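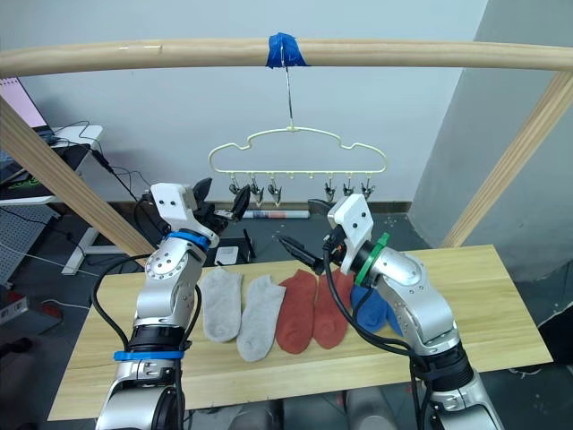 **Grenska opens a Sock and Small Laundry Room in Varnov this October, with free help for anyone who is tired of odd socks**

VARNOV – Grenska, the home goods shop that has been selling drying racks, pegs, baskets and hangers to this town for longer than most of us have been doing our own washing, is very happy to announce that its new Sock and Small Laundry Room will open to the public in October. The room is at the back of the Ladefoged building, up one short flight of stairs (there is an elevator too, just past the mailboxes), and it is given over entirely to the little things that come out of the wash: socks, baby hats, dishcloths, gloves, handkerchiefs and all the rest of it.

We know this may sound like a small subject for a whole room. We thought so too when the idea first came up, and then we went back and read through the comment cards from last winter. We had asked shoppers to tell us which part of doing the laundry they would most like to hand over to somebody else, and 3946 cards came back, a good many of them written on both sides. Ironing did well, as we expected. Folding fitted sheets did better. But the clear winner was socks – finding them, matching them, hanging them, and then matching them all over again once they are dry.

So that is where we have started. The heart of the room is a plain light wood table under a wooden rod, with a clip hanger hanging from the rod over the tabletop. The hanger is one of our favorites, cream plastic with a scalloped outline like a cloud, and six small metal clips along a straight lower bar, three on each side with a gap in the middle. On the table are three pairs of socks laid out in a row, light gray, rust red and blue, and that simple row is really the whole lesson in one look. Lay the pairs out first, side by side, before a single one goes up. It takes a minute, it feels a little fussy the first time, and it saves a great deal of rummaging later on.

Visitors are welcome to bring a bag of their own clean laundry and work through it with one of our staff. There is no charge, and you don't have to buy anything. A visit usually goes like this:

- Tip everything out and pull the socks away from the rest.
- Pair what can be paired, with the two socks lying next to each other and the toes pointing the same way.
- Put the singles in the basket by the door. You can look through the basket while you are there, and please do, as other people's socks have a way of looking like your own.
- Hang each pair on neighboring clips, so the two come down together when they are dry.

Our staff are often asked whether a sock should be clipped by the toe or by the cuff, and we have heard strong opinions on both sides, including from within our own store. At home most of us clip by the toe, which keeps the clip marks off the stretchy part. For thick wool socks we like to fold the cuff over the rod of a drying rack and leave the clips out of it altogether. You will find both ways shown on the wall cards, and you are free to go on doing it however your mother did it.

Color gets its own card as well. Gray socks are the hardest to pair, and anyone with a drawer full of them will know why: there is the light gray, the slightly less light gray, and the one that was white in the spring. We suggest doing them by the window in the daytime, and leaving the reds and blues for the evening, when the light is poorer and it matters less.

Along with the room comes a small range of goods made for us by Sturneo, a workshop we have been buying from for many years. The range has clip hangers, a tabletop drying frame in pale wood and a mesh bag that keeps pairs together in the machine. Spare clips will be sold separately, a request that came up on card after card. We have always felt it was a shame to throw out a perfectly good hanger over one lost clip, and it is a pleasure to be able to say that now you won't need to. Everything in the range will be on sale at the main Grenska counter as well as upstairs.

The first 100 visitors to the room will be given a mesh bag to take home, one to a household, while they last. Children are very welcome. There is a low bench for them and a box of clean odd socks to sort, and in our trial afternoons this turned out to be by far the busiest corner, with several grown-ups on the floor next to it.

We are also starting a swap shelf for good, clean, single gloves and socks. If you have been holding on to one mitten since last year in the hope that the other would come home, bring it in and set it on the shelf. Somebody may have its partner, or something close enough to wear for shoveling snow. Anything still on the shelf at the end of the winter will be cut up for cleaning cloths, which we use in the store ourselves.

The Sock and Small Laundry Room will be open on the same days as the store, from 2 p.m. until closing. Groups from schools, clubs and senior residences can come in the mornings by arrangement – please ask at the counter or call ahead so we can have enough chairs out. Coffee will be on, and there will be something to eat with it for as long as our baking holds up.

We would like to thank the owners of the Ladefoged building, who let us have the room at a kind rent and repainted the stairwell, and every one of the people in Varnov who sat down and filled out a comment card. We did read them all. The ones about fitted sheets have been kept in a separate box, and we hope to have more to say on that subject in the new year.

**About Grenska**

Grenska is an independent home goods store in Varnov. It sells things for washing, drying, mending and putting away, and repairs many of them too. The store has one location, with its main counter on the ground floor of the Ladefoged building and the new room upstairs at the back.

**For the press**

Reporters and photographers are welcome to visit the room before it opens. Please leave word at the Grenska counter, and we will find a time that suits you. Sample hangers and mesh bags from the Sturneo range can be borrowed for photographs, and we only ask that the clips come back with them.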